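Your questions about the Vutetdale water treaty, answered (as best I can)

By Sabina Kadlec
Updated Fri 19 March

Since Rumusska said it was walking away from the river-sharing treaty with Graneo, my inbox has been a bit of a zoo. I've covered these two for years and I still have to look up the clauses, so no question is too basic. Keep them coming!

What did the treaty do?

It split the water coming down from the Vutetdale dam between the two countries and set up a joint office to read the gauges. Each side also promised to tell the other before opening the big gates. Not glamorous stuff, but farmers downstream plan their whole year on it.

So is it dead now?

Not yet. There's a notice period of 200 days, and until that's up both governments are still bound by every line. Foreign minister Dušan Matoušek has used the word "finished" in two speeches, but legally he's getting ahead of himself.

Why did Rumusska pull out?

The official line is that Graneo took more than its share last October. Graneo says the gauge was faulty. I've read both reports and I wouldn't bet my house on either (sorry, I know that's not very satisfying). There's also an election coming, and being tough on the neighbours plays well in the capital.

Will people lose their water?

Towns, no. They've got reserves and their own bores. Farms are a different story. The joint office has 3962 irrigation licences on its books, and all of them point back to the treaty. If it lapses, somebody has to write new ones, and I can't find anyone in either government who's started.

What's it like up there at this time of year?

Cold! I was in the valley for a week of interviews and wore pretty much everything I'd packed.
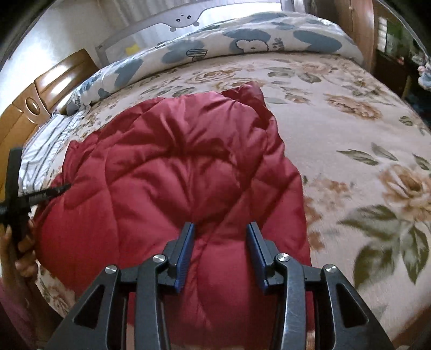
Red, puffy and quilted, on the bed.

Who's trying to fix it?

Mostly Hedvika Oravec, the Graneo envoy, and her opposite number Libor Šindelář. They've met twice and they seem to get along, going by the people I talk to. The Pirzada talks are the next proper chance, with 20 delegates from each side.

Could another country step in?

It could, if both sides asked. Sohail Hayat, a retired mediator I rang about this, reckons they'll hold off until the notice period is nearly gone. His words: "People sign things when the clock's loud."

Can I still visit the dam?

Yes, the border crossing is open and the lookout road is fine. Take cash for the toll.

I sent you a question and it isn't here. Why?

Probably just the pile. I'll add more after Pirzada, so send it again if it's bugging you.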